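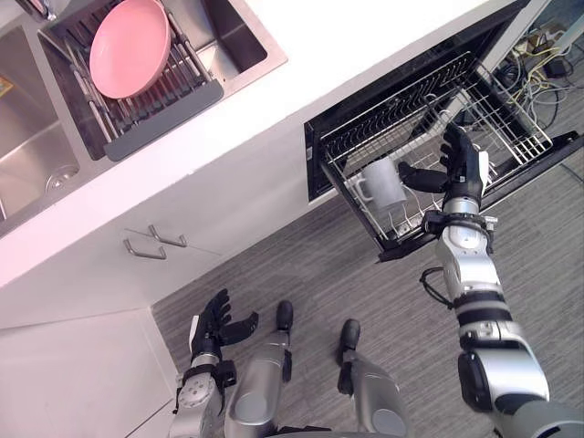 Según Vaida Venckus, con la palanca lateral no hay que tocar nada mientras la viruta salga entera, y quien la mueve a cada rato es que no ha afilado. Exagera un poco, pero conviene tenerlo presente antes de empezar con los ajustes.

4. Montaje y ajuste del cepillo Altero n.º 5

Este apartado vale para el cuerpo de 14 pulgadas. La hoja suplementaria que trae la caja habla de un cepillo «listo para usar». No se lo crea: hasta ahora no hemos visto ninguno que lo estuviera.

4.1 Limpieza

1. Saque la cuña de palanca, el contrahierro y la cuchilla.
2. Quite la grasa de fábrica con un trapo y alcohol.
3. Mire los tornillos de la rana. Si alguno baila, apriételo ahora.

PRECAUCIÓN: la cuchilla viene rectificada, y aun sin asentar corta de sobra para abrirse un dedo.

4.2 Suela

4. Monte el hierro y déjelo retraído, con la presión normal de trabajo. La suela se comprueba con el cepillo armado.
5. Apoye una regla a lo largo y en las dos diagonales.
6. Si la luz pasa justo delante de la boca, corrija con lija de grano 100 sobre vidrio. Si pasa solo en el centro del talón, déjelo como está.

Nota: hay quien lija la suela hasta verla como un espejo. Koen Wuyts lo hizo con dos cepillos y dice que no notó diferencia. Nosotros tampoco.

4.3 Contrahierro

7. Asiente el borde del contrahierro hasta que no quede rendija contra la cuchilla.
8. Fíjelo a un milímetro del filo. Para madera revirada, menos.
9. Apriete el tornillo con destornillador ancho. La punta estrecha estropea la ranura.

4.4 Palanca lateral y profundidad

10. Mire por la suela, desde la punta, y saque el hierro hasta ver una línea oscura.
11. Mueva la palanca hacia el lado que sobresale. En algunos cepillos viejos va al revés, así que pruebe antes con poco recorrido.
12. Pase un listón fino por cada extremo de la boca y compare las dos virutas.
13. Termine siempre avanzando el husillo, nunca retrocediendo, o la holgura de la rueda le cambiará la profundidad en la primera pasada.

PRECAUCIÓN: no fuerce la palanca con la cuña muy apretada. El remache del modelo actual es más blando de lo que debería. Altero dice haberlo reforzado en marzo, pero las piezas que nos han llegado son iguales a las de antes.

Los recambios de Tolari encajan en la rana, aunque el disco de la palanca roza un poco en la ranura del hierro. Véase 4.6 antes de comprarlos.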